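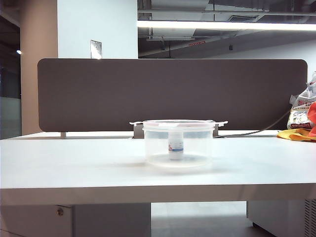 Precious Steyn

December, 7:40 pm

Re: [rampersad-tenants] space heaters in the 2 bedroom units

Ladi Akande wrote:
> Does anyone know what the rule is on space heaters now? The back
> bedroom in our unit never gets past 60 in the winter and my mother
> is coming to stay. I have an old Voltudus oil-filled one in the
> closet and was going to run it on the power strip by the bed, since
> the only free outlet is behind the dresser. Also our hallway alarm
> has started chirping at night. Is that Forkow's job or ours?

Ladi,

The lease says portable heaters are allowed if they are electric and shut off by themselves when tipped over. Kerosene and propane are out, including on the balconies. It's in the section on appliances, near the end. Forkow sent a reminder last winter but I don't think it went to people who moved in after that.

Please don't use the power strip. A heater on high pulls up to 1,500 watts and the strip can overheat, sometimes at the plug where you won't see it. Extension cords are the same problem. Pull the dresser out and plug the heater straight into the wall, with nothing else in that outlet. After it has been on for half an hour, put your hand on the plug. If it's hot, unplug it and call Forkow about the outlet. The ones in the back bedrooms are original and a few are loose. Ours was replaced in one visit.

Look over the cord before you start, the whole length. If the Voltudus is as old as ours was, the cord gets stiff near the base. Ours had cracked there and we threw the heater out.

Keep it three feet from the bed, the curtains and anything else that can burn. Turn it off when you leave the room and when everyone goes to sleep. I know that is when your mother will want it most. We warm the room for an hour before bed and then shut it off and use an extra blanket. Taping the window helped more than I expected, too.

On the alarm, one chirp every minute or so is usually the battery. Batteries are ours, the unit itself is Forkow's. The hallway ones on the second floor are Skerance and take a 9-volt. Twist the cover to the left and it comes down. If it still chirps with a new battery, check the date on the back. Anything over 10 years old has to be replaced, and they will do it if you send them a picture of the date. Don't leave the battery out while you wait.

If she is going to sleep in the back bedroom, test the alarm with that door closed and see if she can hear it. My aunt couldn't, so we bought a second one for inside the room.

The office is unit 101 and they have the maintenance forms there, or you can email. Email has been faster for me.

Precious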